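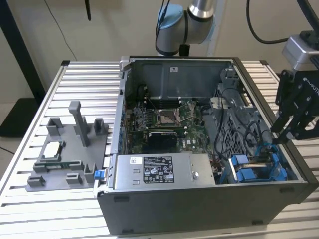
Disassembly cell, week five

2023-10-09

Posted by Gerardo Orlandini

Our entry for the student competition has a name now: Gusteo. The task has not changed since June. Take parts from a fixture, install them in a desktop tower, do it without a human hand inside the work area. Partial credit for each part. A dropped part costs more than a skipped one, so the first thing we wrote was the code that gives up.

The computer lies on its side with the panel off. I argued for upright early on and lost. Žofie pointed out that every insertion we care about is then a straight push down, and the arm is a lot stiffer in that direction than it is sideways at full reach. The slatted table also makes it easy to bolt stops wherever we want them.

The fixture is version four, printed in gray. The small circuit board stays in a slot between tabs, and the tabs are the part I keep redrawing. Version three held the board so well that the gripper lifted the whole fixture with it. I opened the slot slightly and shortened the tabs. Print time went from 95 minutes to 111, which I can't fully explain, except that Jhun changed the infill and forgot to tell anyone until I asked.

Memory is the hard one. Current sequence:

Move above the slot, fingers vertical.
Lower until the force reading changes.
Search in a small spiral, stop on the second force drop.
Push to the limit, hold, release.

The spiral works when the board goes in level. When it is tilted by even a little, the first contact looks exactly like the slot edge and the search runs off in the wrong direction. Out of 107 logged attempts we got 57 full insertions. Most of the failures were tilt, and most of the tilt comes from the pick, so I have stopped tuning the spiral and gone back to the grasp.

The CPU socket is on the list but we have not written anything for it. Bent pins are not something we can afford twice. Jarmila Vondráček, who supervises the lab course, wants to see the memory step pass ten times in a row before we go near it. Fair enough.

Cables are still a problem. The planner treats the inside of the case as a box with fixed walls, and a loop of cable is neither fixed nor a wall. For now I mark a region over the drive cage as off limits and route the arm around it. It adds a couple of seconds per cycle. Žofie is trying a height map taken before each run - if that holds up, the region goes away.

To do before the next session:

Measure tilt at the pick, not at the slot
Softer finger pads, two thicknesses
Recheck the fixture offset after it has been taken off and put back
Get the logs off Jhun's laptop

The force plots will go up once I have fixed the time axis, which is currently in samples.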